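The Case for the Cheap Marker

My sister-in-law, Rosalie Gasser, gave me a fountain pen when I turned 44. It came in a box with a hinge. It has a booklet. The booklet has a section on posture.

I have used the pen twice. Once to write Rosalie a thank-you note, which took four drafts because I kept smearing it with the side of my left hand, and once to sign a school form, after which the school called to ask if I would mind signing it again. The rest of the time it lives in a drawer with the good scissors, and I write with whatever is lying by the phone.

I have come to think this is true of nearly everything sold to us as the nice version. The nice version has to be looked after. You buy a wool coat and then you can't sit down on the bus. You buy a proper notebook, and the first page stays blank until December because nothing you have to say deserves the paper. Meanwhile the back of the gas bill is filling up with phone numbers, a soup recipe and a rather good drawing of a dog. 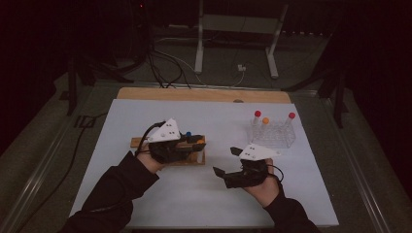 Good pens make people careful, and careful people write very little. I taught evening classes in Mosoti for seven years, and every term somebody arrived with a leather roll of drawing pens, each in its own loop. They produced one small corner of a tree. The people who came in with a fistful of bargain-bin markers went home with whole forests, some of them purple. Give me a wooden holder on the table, a blue cap and an orange cap where I can reach them, and a big white surface nobody is precious about. I'll be bad at it right away, and I'll probably be less bad by supper.

My friend Kamil Kopecký disagrees. Kamil believes that quality teaches respect. He owns a Galto mechanical pencil and will lend it to you the way other people lend you a kidney. When I asked him what he had written with it lately, he said he was waiting for the right project. He has been waiting since before his daughter could walk, and she drives now.

I'll grant him that some cheap things are simply bad. Cheap shoes are a tax on your knees. Cheap tape sticks to everything except the parcel. I once bought a can opener in Flarnen that opened me. But a pen only has to leave a line where you put it, and the 12-pack by the register has been doing that for as long as I've been losing them.

Losing them is a good part of the pleasure. I have never searched under a car seat for a cheap pen. Somebody else is using it by now, and I am using somebody else's – it says Isside Dental on the side, and I have never been to Isside.

Rosalie visits next month. I'll need to get the box out and put some ink on my fingers.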